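Orkau cell, notebook entry, Mar 6, 2025

Went through the settings on the two-arm sim cell, because the left gripper kept squeezing flat things harder than it should. Somebody (me, in August) had left the closing force at the value for the old fingers. Put it back to the Nakajima default and started on the room-with-a-desk layout. 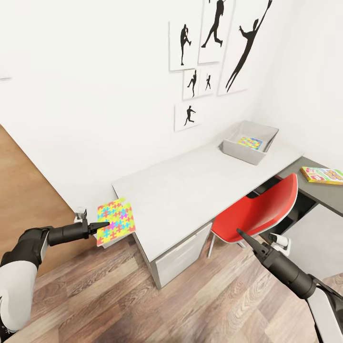 Page last changed: Mar 6, 2025

Left fingers now close on the puzzle board by its edge and the contact readout stays calm, so I'm happy with that! The right one I parked with the jaws shut while I fiddled. Joint limits on both wrists got re-read from the Hundale file - two of them were off by a hair, and I fixed them by hand. Please don't re-import the old file over the top, or we get to do it all again.
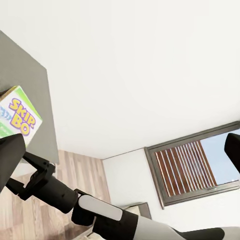

Camera tilt is the next thing on the list. The offset I typed in last time was for the other mount, and I'd been blaming the Gritero plug-in for it (sorry, Gritero). With the view leaning this steeply, the long edges are handy: I used the line where the ceiling meets the wall to check the roll, and the big lettering on the Skip-Bo box to make sure the picture wasn't mirrored. Roll is fine, pitch still wants another go.

Then over to the bed layout for a reach check, left arm loaded, right arm empty. Step time is 2 ms again; I tried going coarser and the held box started to buzz in the fingers, so no. 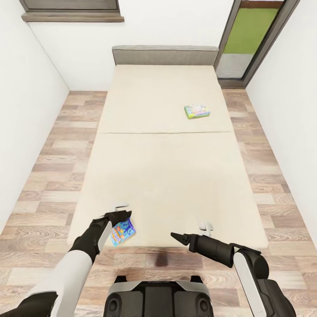
Reach check over the mattress, box in the left gripper.

Ran it 210 times with no dropped contacts in the log. Shoulder torque creeps up a little when the arm is far out, and I want to see if that's the payload number or the gravity term. My money is on the payload number.

Last bit was shadows, with the arms out of view.
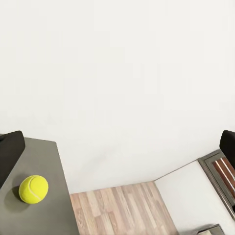 Tennis ball on the gray tabletop, light check.

Shadow falls down and left of the ball, which matches the light setting, so I left that alone. Still to do: pitch offset, payload number, and save a clean copy of the config before anybody touches it.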